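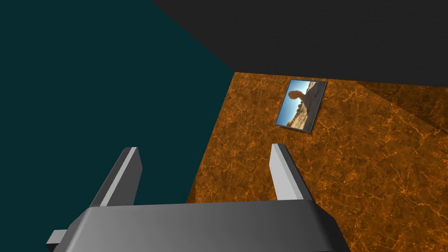 *Open gripper in the club's practice bedroom, marbled orange wall and desert picture behind.*

I've been helping with the after-school robotics club at Geum for 3 years now, and every February I get the same question from a parent at the open evening. When do they get to build a real one? I used to mumble something about budgets. These days I say that the simulated room is the best thing we've ever done, and I'd keep it even if somebody handed me 2,000 quid tomorrow for parts (though if you are that somebody, do please get in touch!).

My reasoning is pretty simple. In our old Arkeo kit days, two confident kids held the robot and everyone else held the instructions. A motor burnt out and that was your term gone. Now each pair has its own copy of the bedroom and its own two-armed robot, and they can drive it into the furniture as often as they like. They do, too -- with great joy. 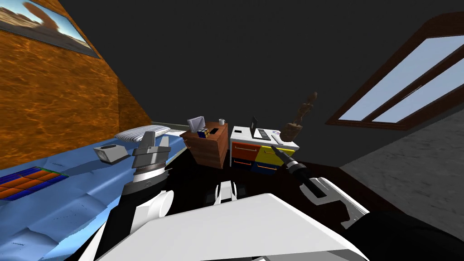

What I didn't expect was how much arguing it would start. Soon-im Ko, who was fourteen when she joined and frighteningly stubborn, spent most of a session insisting that you should plan where the wrist goes before you even think about the fingers. Her partner wanted to get close and fiddle. They were both a bit right, and I learned more from listening to them than from the whole Tenow handbook.

People tell me it's just a video game, and I do get that. A proper mug is slippery and a proper bed sags, and the club never feels any of it. I'd love them to have a go on real kit for the last few weeks of the year. But games don't usually make you write down which way each joint turned and why your sums were off, and ours do that every week, grumbling all the way through.

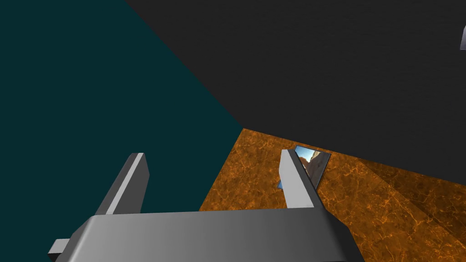
*Both fingers spread wide, the right one across part of the picture.*

So my plea to other clubs is to stop treating simulation as the thing you do when you're skint. We went in for the Stineo challenge this year with no hardware at all and the kids explained their work better than I could have. We've got 20 on the list for next term, and I need more laptops, if anyone has any going spare.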